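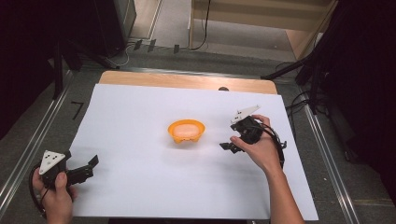 Ticket 946: left gripper width drifts during soap demonstrations

Product: Manis hand-held pair, Gudeta recorder
Status: open

Task is bowl and soap, shown by hand with both grippers. Recorded jaw width on the left unit reads up to 18 mm wide while the pads are pressed against the bar. Right unit reads correctly.

Tried so far:
Restarted recorder. No change.
Swapped cables left to right. Fault stays with the left unit.

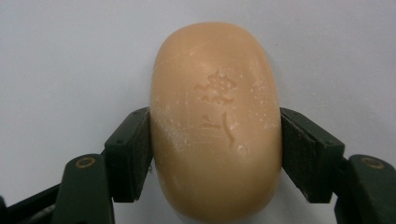
With the bar held still, the width value should be flat. It creeps upwards over 90 seconds and the replayed grasp then stops short of the soap. Next I ran both units open and empty over the paper, no contact, and logged to 1830 frames. The creep was still there. 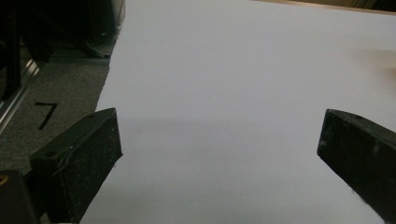 Ynyr Jarman: Creep with no load rules out the pads. Redo the zero with the jaws fully shut, then send me the new log.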